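Home Explore Notifications Messages Profile

Yhon Valderrama
Our student project has a name now: Tukel. We teach a robot to do small cleaning jobs, and first we must show it by hand. 1/

Sunday is our long day in the lab. We are 4 people and we take turns with the hand-held grippers. 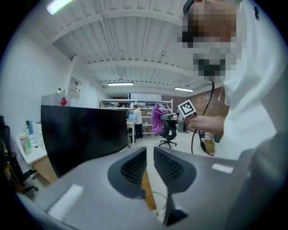 My wrist gets tired after about 16 tries, so I change with Lâm and do the notes. 2/

By the end of February we want 700 good tries. A try is good only if the markers stay in view the whole time. I learnt this the hard way, I lost 21 of mine. 3/

The favourite job of everybody is the cloth and the monitor. It looks easy, but you must pinch the cloth softly and keep the other gripper open.

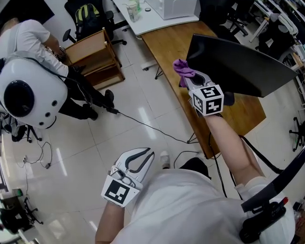 4/ What comes next
We write the report for our club, Grakomance. If you study here and have a free evening, please come and try. You don't need to know any code.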